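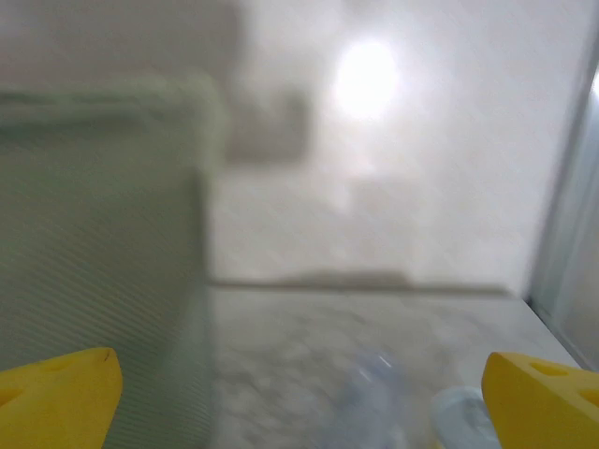 Wrist camera view with both fingers in the lower corners and a bright reflection on the wall behind.

Open day at Durnside, October 30, 2023

I went up to Durnside because Silvia Matoušek had told me twice that the new fingers were worth the train ride. Koretard was showing its two-arm cell there, with a pair of finger sets to compare and a choice of cameras to work from. I have sat through enough gripper demos to bring my own sandwich and keep my expectations low. The sandwich was the right call.

The job was tidying trash off a table and into a bin. Gangadharan Nambiar ran the morning session and he was good company, quick to answer and not offended by rude questions. He said the cell had done over 4,000 picks since March. I asked how many of those had ended with the thing in the bin, and he said they counted picks. I wrote that down and underlined it.

First they wanted us to look through the wrist camera. The yellow fingers take up a good part of the view, which I don't mind, as you need to know where your tips are. What bothered me was the glare. The back wall is glossy, and the reflection is a solid white patch with a glow all around it. Clear plastic in that kind of light is hard enough for me to see. Dagmar Kadlec, who was standing next to me and works on food packing at Vergara, asked whether they had tried it with the overhead light moved. They had not. They might, she was told.

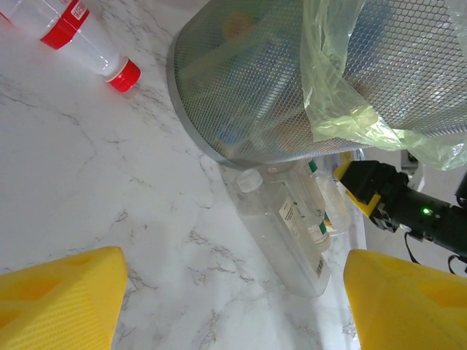 Wrist camera again: clear bottles on the marble-patterned top by the basket, with the other arm's gripper at right.

I'll give the fingers their due. They are yellow, finely textured, and taper to rounded tips, with hollows in the faces. Nambiar's claim is that the hollows let the finger give a little, so it wraps instead of pinching. On a bottle lying on its side with a free path in, I believe it. I watched that go well several times. When two bottles lie close together, the finger has to get down between them, and there the wide tip is a drawback. The older set from Drurnitz, which they had on a tray by the door, is slimmer and uglier and I would still start with it.

They let us drive after lunch. The controller is a pair of handles, one per arm, and you get maybe a few minutes before someone wants their turn. I found the left arm fine and the right one a touch slow to follow me. Danica Ďurica from Koretard said I was moving too fast for it. That could be so – but a person clearing a table moves faster than I did.
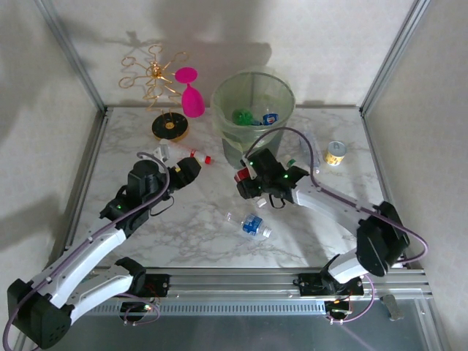
My longer argument was with Ďurica and it was over cameras. She would run the whole job off the wrists if she could and treats the fixed view as a backup. I'd do it the other way around. From outside you can see both arms at once and plan who goes where. From a wrist you mostly learn about the last bit of the reach, which matters a lot, though only once you've arrived. She said training on both costs more storage and more patience. I said so does fishing a bottle out from behind a bin.

The cables came up as well. Each arm carries a purple one that arches over the wrist, and when the arms work near the bin those loops get into the fixed camera's view of it. Ďurica said they would be routed closer in the next build. I asked for a date and got a smile. 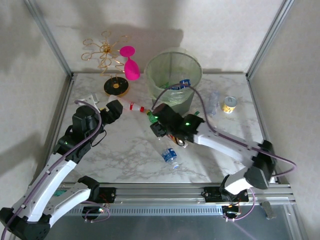
Dagmar Brabec gave the afternoon talk, with a slide saying the fingers take 60 seconds to swap. I asked to see a swap. The tool for it was in another building, so we didn't.

I would like to see the same table again with both finger sets, the same bottles in the same places, and someone writing down the misses. I told Nambiar I'd come back for that, and he took my email. The coffee was decent, and the 4:10 back was late.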